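The Toaster, the Loaf and the Narrow Table

Karthikeyan Rai has written about breakfast for eight years, and for most of that time he did not own a toaster. "I used a dry pan," he told me. "My mother used a dry pan, and I thought a toaster was for people who are in a hurry. I am never in a hurry in the morning. I get up too early for that."

We spoke on September 4, 2019, two days after the second printing of his small book on toast came back from the printer in Istitz. The first printing was 400 copies, and he had expected to keep half of them under the bed. The book is called Kulkarni, after the street where he rented his first room, and it has no recipes in the usual meaning. It has bread, heat and things to put on the bread.

I asked him first why he changed his mind about the toaster. He laughed and said it was the fault of the bakery. The Zakel bakery, near his flat, makes an oat loaf with a very rough crumb, and in the pan it burned on the high points and stayed pale in the holes. "With a pan you heat the parts that touch. This bread touches almost nowhere. I was eating charcoal and raw bread in the same bite."

A friend lent him an old two-slot toaster for a week. He returned it after three weeks and bought his own.

The thick slice

Rai has strong opinions about how thick a slice should be, and he knows that they cause trouble. He cuts his bread thick and long, so that it goes into the slot lying on its long side. Most people, he thinks, cut too thin, and then the slice becomes dry through the whole body.

"You want a soft middle. If the middle is not soft, eat a cracker," he said. "But the slice must go in without force. I hold it over the slot first and I look. If I must push, I take it out and cut again. Bread which is pushed in will stay in, and then you are there with a fork, and please unplug it before you are there with a fork."

He does not trust the numbers on the dial. On his toaster at home he uses 3 for fresh bread and a little less on the second day. He stays beside it the whole time. During our talk he stood up twice to look at a slice, and both times he sat down again without touching the lever.

The table

I had expected a big kitchen, but he argues for a small work place with few things on it. A toaster, a plate, a mat to cut on. His plate is large and dark, because he likes to see the crumbs and the colour of the crust against it. The mat is the kind with a printed grid that people use for paper and cloth. He keeps one only for the table and never takes it to his desk.

"The grid is useful if you are a beginner," he explained. "You put the loaf along a line and the knife follows. After one month you do not look at the lines any more, but you have the habit."

Bread, toaster, plate and mat

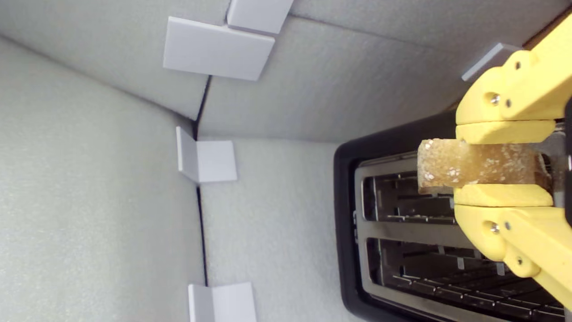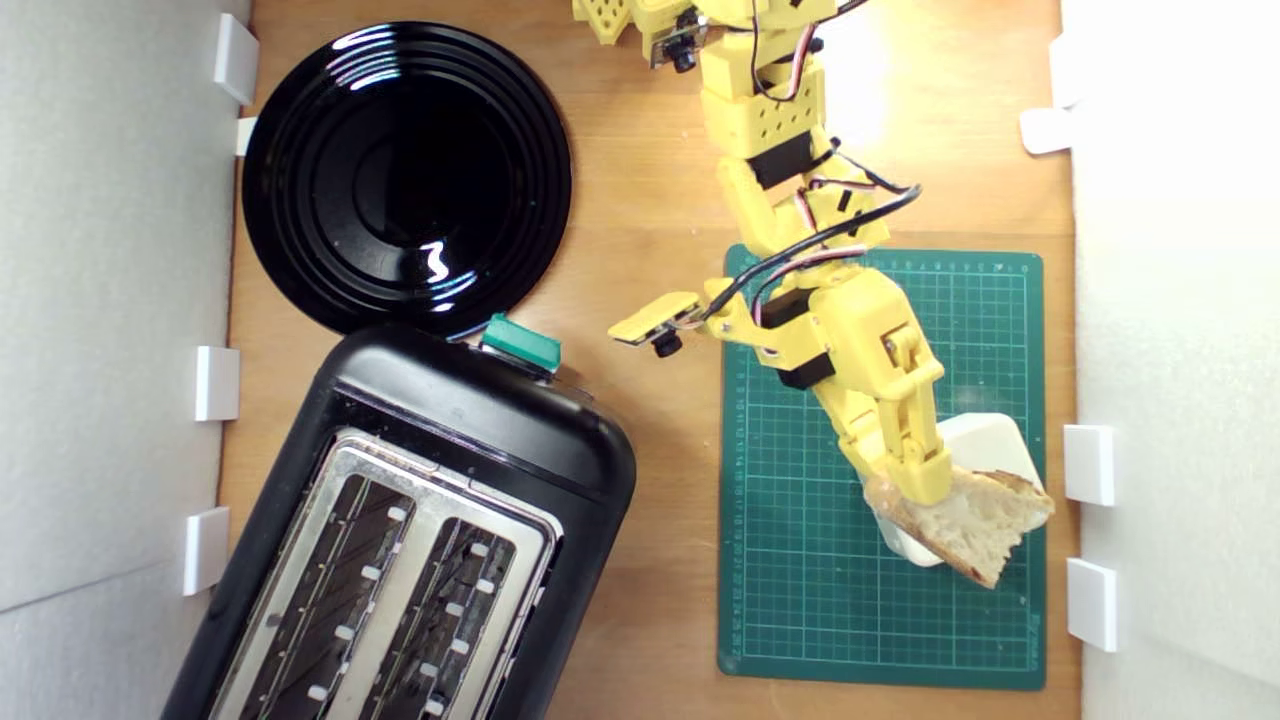
Tearing and cutting

The longest chapter in Kulkarni is about torn bread, and it is also the chapter that brings him the most letters. Rai says that a crusty white loaf should be torn when it is eaten with soup or with oil, and cut only when it is going to be toasted. A torn side has more surface and takes more oil. In the toaster the same torn side is a problem, as the thin points go black first and small pieces fall down inside.

A reader from Ititz wrote to him that she has toasted torn bread all her life and never had a fire. "I answered her that I am happy for her," he said. "I also asked how often she empties the crumb tray. She did not write again."

He empties his own every Sunday evening, then corrected himself: "No, I should say every week. The evening is different each time."

Butter before or after?

After, and at once. He takes the butter from the fridge before he cuts the bread, and he puts it on in pieces and waits until they begin to sink. With the oat loaf he adds only salt. With white bread he allows jam, but he asks that it be a sour one.

The next book will be about rice, and it is already late. He has written 200 pages and thrown away the half of them. When I was leaving he cut the end from the loaf, wrapped it in paper and gave it to me for the train, with the instruction that it should not be toasted.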